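3.2 Thread stiffness and storage

Sutures from one supplier can handle differently after long storage. We tested thread kept at two sites, Undholm and Bretberg, from November until 2021-12-02. A total of 1069 lengths were cut and conditioned at 60 percent relative humidity before bending. Stiffness was measured with the cantilever method of Avotiņš and Sawatzky, using the Gosus clamp. Surfaces on which sutures are placed vary widely (Figure 4), and handling scores from one surface should not be carried over to another. 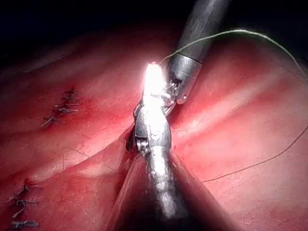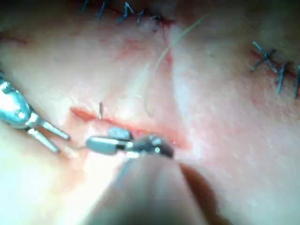
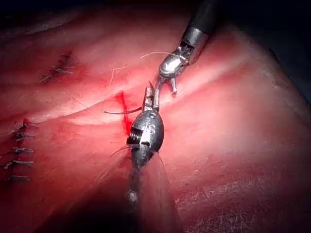 Figure 4. Instruments at work on three surfaces: folded tissue (first), a pale skin-like material with a straight incision (second), and a curved tissue surface (third).

Lengths stored on the spool kept a set curl after conditioning — most visibly in the Bretberg lot — and were stiffer than lengths stored flat. The Poon correction for curl was applied to both lots. It reduced the gap between sites but did not remove it. Lengths with visible kinks were left out of the fit and are treated in Section 3.3.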